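Cell 8 maintenance and set-up meeting
Minutes

Date: 30 October 2024
Place: Park building, ground floor meeting room
Present: cell operation, maintenance, controls, Sturivham (integrator)
Apologies: purchasing

1. Minutes of the previous meeting

Accepted with one correction. Under item 4 the spare finger set was recorded as delivered. It had been ordered but had not arrived. It has since been booked into stores.

2. Matters arising

2.1 The emergency stop on the door side has been replaced and tested. Closed.

2.2 The backup of the controller was to be copied to the site server. Controls reported that the copy is made by hand at the end of each week and that one week was missed. An automatic copy is to be set up. Open.

2.3 Lockable cover for the air isolator: no progress. Open.

3. State of the cell

The cell has run 322 hours since the last full service. Operation reported 71 stops in that time. Most were failed grips on the phone placing task, where the arm picks up a phone lying flat and sets it upright on a round stand. The remainder were divided between wrist camera timeouts and door interlock trips. The interlock trips ended when the door was rehung and are not considered further.

Maintenance asked that operators enter the stop code shown on the pendant and not the word "grip", which covers at least three different faults. Agreed.

4. Gripper

4.1 The left finger was found to have play at its mounting. The screws were removed, cleaned and refitted with thread lock. The play has gone. The right finger was checked in the same way and needed no work.

4.2 Sturivham proposed lowering the closing force for the phone task. Operation objected that the lower setting had been tried in March and that phones in smooth cases slipped during the turn to upright. Sturivham pointed out that the finger pads were worn at the time and that the trial should be repeated with new pads. It was agreed to fit new pads first, leave the force as it is for one week, and then lower it in small steps.

4.3 The finger zero is to be taken again after any work on the mounting. The sheet on the cell door gives the old order of steps, in which zero is taken before the screws are tightened. Maintenance will replace the sheet.

5. Wrist camera and hand-eye calibration

5.1 The calibration was repeated after the finger work. The result was within limits, but the error was larger towards the corner of the work surface than in the middle. Controls believes too few of the calibration poses are near the corner and will add more.

5.2 The present view takes in both fingers and the mounting bracket as well as the surface between them. Sturivham asked whether the camera could be tilted to show less of the bracket. Maintenance was against this, as the finger tips must stay in view for the approach and the cable has little slack at the present angle. 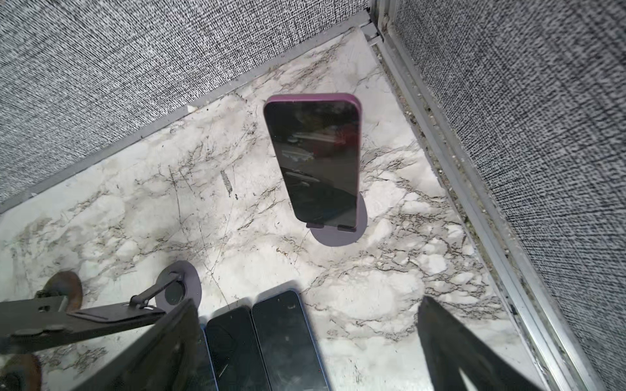

5.3 The camera timeouts were traced to the connector at the wrist. The cable has been reseated and given a second clip. If timeouts return, the cable will be changed for the Terker type already used on the other cell – one is held in stores.

6. Work surface and surround

6.1 Grit and crumbs collect in the aluminium channel at the foot of the fabric panel. Wiping the top pushes more in. The channel is to be vacuumed with the narrow nozzle before the surface is wiped, with the arm parked and the drives off.

6.2 Controls noted that the dark veins in the marble are sometimes picked up as object edges. A plain mat was suggested. Operation did not want one, as a mat would change the surface height and the taught positions would have to be checked again. The detection threshold will be adjusted first.

6.3 Glossy phone screens give reflections which upset the grip point estimate. The overhead lamp will be fitted with a diffuser. No change to the phones or stands used.

7. Software

Rerkeo version 144 is installed on the test controller only. It alters the way the approach path is slowed near the surface. It will not go on the cell until the force trial in 4.2 is complete, so that the two changes can be judged separately.

8. Actions

Maintenance: fit new finger pads, replace door sheet, add channel cleaning to the weekly list.
Controls: extra calibration poses, threshold adjustment, automatic backup.
Operation: stop codes to be entered in full from the next shift.
Sturivham: written steps for the force trial, price for lamp diffuser.
Purchasing: air isolator cover.

9. Any other business

The pendant holster is cracked. A replacement will be ordered with the next batch of small parts.

Next meeting to be called when the force trial results are available.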